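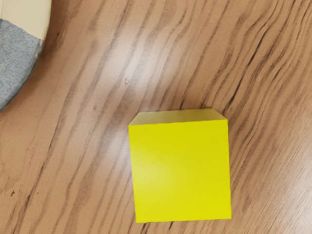
Chapter 2
Pose Estimation in Simulation

A planner cannot reach for an object until some other part of the program has said where the object is. This chapter deals with that other part. It takes a rendered view as input and returns a pose: three numbers for position and three for rotation, all given in the frame of the table.

We start with a plain cube because its geometry is simple and its symmetry is not. A cube with no markings looks the same after any quarter turn about its vertical axis. An estimator that reports 30 degrees and one that reports 120 degrees are both correct, and the error measure has to treat them as equal. Section 2.2 defines such a measure. Readers who skip it will find that their training loss stalls for no visible reason.

2.1 From pixels to a mask

The first stage separates object from background. On a gray table a fixed color threshold is often enough. On wood grain it is less reliable, since a yellow object and a light brown surface lie close together in hue, and glare on the surface lowers the saturation of the pixels it covers. The Wotbridge renderer used in the exercises lets the reader vary the light position and the table texture separately, so each effect can be studied alone.

The mask is then passed to a corner finder. When two faces of the cube are in view, the edge they share gives a strong line for the fit. Small specks in the texture may produce false corners -- these are removed by a size filter before fitting.

The Jiltholm set supplied with this book holds 1321 rendered views with known poses. Keep it for testing only. The method follows the course notes of Veikko Koskela, with changes to the notation.

Exercise 2.1. Write the cube's rotation error so that it does not change under a quarter turn about the vertical axis.

We use cookies to remember your reading position. Accept | Settings
2 comments
© Vernberg Open Texts | Contact | Back to top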